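Drivers wanted for our long-term test cars

Hi, I'm Lumturie Kelmendi and I run the long-term car reviews at Kendell. I'm looking for regular people to live with a test car and tell me what they think of it. If you drive to work, haul kids or dogs, and have opinions about cupholders, please keep reading!

We have a small wagon and a midsize sedan coming in, and I need 24 drivers in all. Each of you gets one of the cars for 7 days. You drive it the way you drive your own (commute, groceries, your sister's place two towns over) and keep a log as you go. I want to hear about the seats after an hour on the highway, how the heater does on a cold start, whether the trunk swallows a stroller, and how often you stopped for gas. I'm a lot less interested in horsepower. We have people on staff who will talk about that all day long, believe me.

Pickup and return are at our Londbridge office. Come in through the side door off the parking lot and ask for me. Plan on an hour the first time, because there's paperwork and then a short drive with me in the passenger seat.
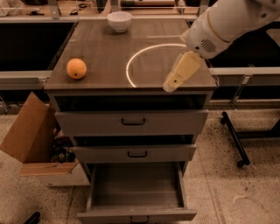 An orange and a white bowl on the cabinet.

What I need from you: a clean license, your own insurance card, and a place to park off the street overnight. You have to be 25 or older, sorry, that one comes from the insurance people and I can't budge on it. If you can drive a stick, say so in your note, since the wagon is a five-speed and I'm always short of folks who can handle one. No smoking in the cars. Dogs are fine if you bring a blanket.

We pay $164 for the week, plus gas up to 1,000 miles. Keep your receipts! I mean it, I spent most of October chasing receipts from the last group. The check goes out once I have your log and the keys.

You don't need to be a writer. Short notes are great, and so are complaints. One driver gave me two full pages on a squeaky glove box and I used nearly all of it.

To sign up, send me a note with your name, a daytime phone number, what you drive now and which weeks you're free. Mail it to Lumturie at Kendell, Londbridge office, or drop it at the front desk. I need to have it by Dec 15, 2000. I'll call everybody back, even if I can't fit you in this round.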